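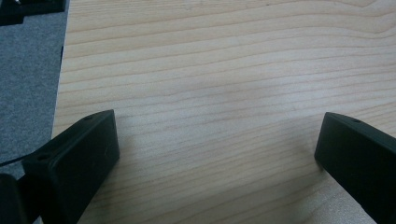
Figure 1. Gripper fingers open over a bare wooden tabletop, carpeted floor at left.

Automation of Packing Work at Varico, Skasville: Effects on Bench Staff
Charmaine Sibiya and Oratile Mabaso
Submitted 8 May 2023

1. Background

Varico packs small replacement parts for the Hutine product line. Until September the kitting benches were fully manual. The company then began moving the pick-and-place step to Morikawa arms, which are trained on motions recorded by bench staff with a hand-held gripper. This report covers what the change did to the job itself. Arm hardware and training software are outside its scope.

2. Method

We interviewed bench staff on both shifts and reviewed the recording log, which held 3,371 entries at the time of our visit. Of these, 779 had been rejected on review. We also sat in on three recording sessions.

3. Findings

3.1 Pace. Recording is slower than packing. Experienced packers pick up two or three parts in one hand, and the gripper allows one. Several said the first week felt like learning the job again with mittens on.

3.2 Position of the hand. The two fingers are thick and square at the front, so the approach to the table has to be planned. Staff reported holding the wrist higher than they would when packing by hand. Shoulder fatigue was the most common complaint - more common than boredom, which we had expected to rank first.

3.3 Quotas. The shift target is 100 accepted recordings. Rejected entries do not count, and the reason for rejection is not always passed back to the person who made them. Staff saw this as the main unfairness in the new system.

3.4 Job content. Two packers now review recordings full time. Both asked for the work and both said their pay grade had not changed.

4. Recommendations

Rejection reasons should be shown at the bench before the end of the shift. The target should be set per task, as parts differ in difficulty. The review role needs a written job description and its own grade.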